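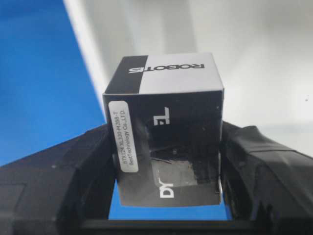 Kanako Tanabe asked if the small servo boxes should be opened when they come in, or kept closed until somebody signs for them. At Ueda they were kept closed, she said, and it gave less trouble with returns.

Minutes, parts store meeting, Skokbridge workshop, 6 Aug 2026

Present: Kohei Hayashi (chair), Kanako Tanabe, Tomomi Kaneko, Lanying Pan (minutes)
Apologies: Toshio Kudo

1. Minutes of the last meeting
Accepted. One correction: the shelf labels were ordered in March by Tomomi, not by Toshio.

2. Opening of boxes
It was agreed that boxes stay closed until they are signed out. Kohei remarked that the XL330-M288-T box has a clear window, so a look through it is enough for goods-in. The part number on the sticker is to be copied in the stock book in full, 902-0174 included. Last time only the model was written and the invoice could not be matched.

3. Place for the servos 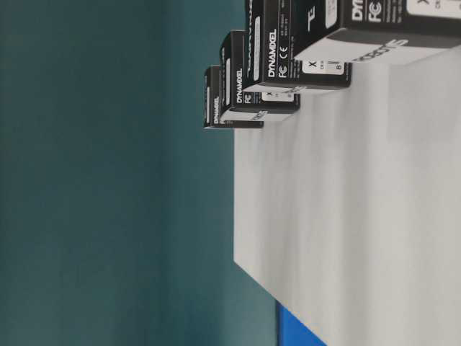
Tomomi wants one shelf for all servos, next to the cable drawers. Kohei prefers to keep the small ones at the Lustar cabinet, where they are used most. There was a rather long discussion. Lanying pointed out that the DYNAMIXEL boxes are mostly black and much alike when they stand in a row, so the face with the name and the white label should look to the front, wherever the shelf will be. This was agreed by all. The place itself is not decided - Kohei and Tomomi will measure both shelves and report.

4. Signing out
The Skumach group still has parts from spring which are not in the book. Kanako will write to them again. From now on the limit is 2 servos per person without asking, and the loan time is 28 days. Longer loans go through Kohei.

5. Other matters
The key of the store sticks. Toshio to be asked for some oil.
Old packing foam can be thrown away, but please keep the flat cartons.

Next meeting: Kohei will send the date.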